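Print this page | E-mail this page

Search the manual Enter keyword Go

Section 7. Running the Table Demonstration for Visitors

This section covers the block demonstration as it is given at the Ramelbridge open day and on smaller group visits. It assumes the arm has been mounted and leveled (Section 3) and that the wrist camera has been calibrated within the past month. If the arm has been moved to another table since then, go back to Section 4 before you continue.

Two people are needed. The operator stays at the Fevgate console for the whole session. The host talks to visitors and handles the blocks. Do not combine the two jobs, even for a small group.

7.1 Before the doors open

1. Turn on the console, then the arm. Wait for the steady green light on the base.

2. Load the program named Tijani. The older Brudedberg program is still on the menu, but it was written for the previous gripper and will close too far.

3. Set the speed limit to 183 millimeters per second. The console accepts values up to 1,000. Leave the higher speeds for maintenance work with no visitors in the room.

4. Put down the floor tape 1,354 millimeters from the base of the arm, measured to the near edge of the tape. Visitors stay behind it while the arm is powered.

5. Press each stop button once and check that the console shows STOPPED. Reset and repeat for the other button.

6. Wipe the finger pads with a dry cloth. Do not use spray cleaner on them.

CAUTION: The arm can start moving up to two seconds after RUN is pressed. Keep hands off the table from the moment the operator says "running" until the operator says "stopped."

7.2 Laying out the blocks

1. Have the operator press HOLD and say "stopped." The host can now reach onto the table.

2. Place the blocks on the tabletop by hand. A loose group toward the back is fine, and they do not need to line up or face the same way. Visitors may choose where the blocks go, as long as the host is the one who puts them down.

3. Do not stack blocks. The program looks for single blocks resting on the table and will skip a stack or report it as one tall object.

4. Leave open table at the front so the fingers have room to come down.

Note – a block lying against another can still be picked, but the arm may take two or three tries. Set at least one block apart from the group so the first pick goes quickly.

5. Step back behind the tape and tell the operator the table is clear.

7.3 Starting the demonstration

1. Switch the large monitor to WRIST VIEW. Visitors can follow what the arm sees from there, and those at the back of the room will see more on the monitor than on the table.

2. Press OPEN. Both fingers should show at the bottom of the monitor, spread wide, with the blocks beyond them.

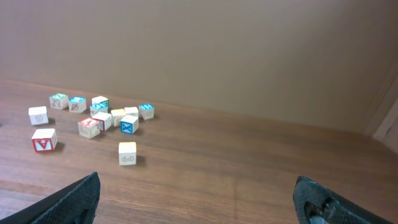 3. Ask a visitor to name a block by its color or letter. Repeat the choice aloud so the operator can hear it.

4. The operator selects that block on the console and presses RUN.

5. When the arm has finished the move and returned to its start position, the operator presses HOLD and says "stopped." Take the next request.

Allow 300 seconds for each group, including questions. If the line is long, cut the number of picks and keep the time for questions. At the December open day most people wanted to know what happens when the arm drops something. The answer is that it opens the fingers, goes back to the start position and looks again.

7.4 If something goes wrong

Arm stops partway: Press HOLD, read the message on the console, and press HOME. If it stops again on the next pick, end the session.

Block falls on the floor: Leave it there until the operator has said "stopped." Only the host picks it up.

Wrong block picked: Usually the letter was misread from an angle. Turn the block by hand while the arm is on hold and select it again.

Monitor goes dark: The arm does not depend on the monitor, but stop anyway. Check the cable behind the console first – it works loose when the cart is rolled.

7.5 Closing down

1. Press HOME, then CLOSE, then turn off the arm. The console goes off last.

2. Write the number of sessions and any stops in the log. Fenna Vandenberghe keeps the log at Ramelbridge. Faults with the gripper or the pads go to Isauro Arriaga, with the message number from the console.

3. Take up the floor tape the same day.

Print this page | E-mail this page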